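Learning to like the quiet in a small rented flat

I moved to Lasstead in October, with two suitcases and a box of books that arrived later. Before this I lived always with other people. First my parents and my brothers, after that four of us in one student flat, where someone was frying onions at any hour. So I did not know how my own home would sound.

The first weeks I left the radio on all day, even when I went to the shop. My friend Triin Navickas told me that she did the same for a year, and that I should try to switch it off only for breakfast. I tried. I heard the fridge, the neighbour's stairs and a bird that I still cannot name. It was not so bad.

Now I have some small habits. I drink my coffee sitting down. I write letters by hand to my uncle Ademir, who is 79 per cent stubborn by his own calculation and refuses to use email. I walk to the library, which is 19 minutes from my door if the lights are kind to me, and I borrow more than I can read. On the way home I take bus 205 if my bag is heavy.

Cooking for one person was harder to learn. My mother's recipes are for a big table, and for a month I ate the same bean soup every evening – good soup, but still. Now I freeze half of everything and write on the lid what it is.

The other thing I am learning is to leave the walls alone. Everybody who visits has advice for me about colour and shelves and framed prints. Maybe I will hang something one day. For the moment I like to look up from my book and find no picture asking me for an opinion.

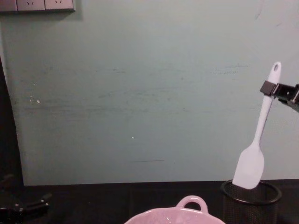 Grey-teal wall, with a few marks, behind the dark table.

I turn 40 next winter, and my brothers want to come all together with their children. I said yes, of course. I will need to borrow chairs, and I must ask my mother again how many beans go in the big pot.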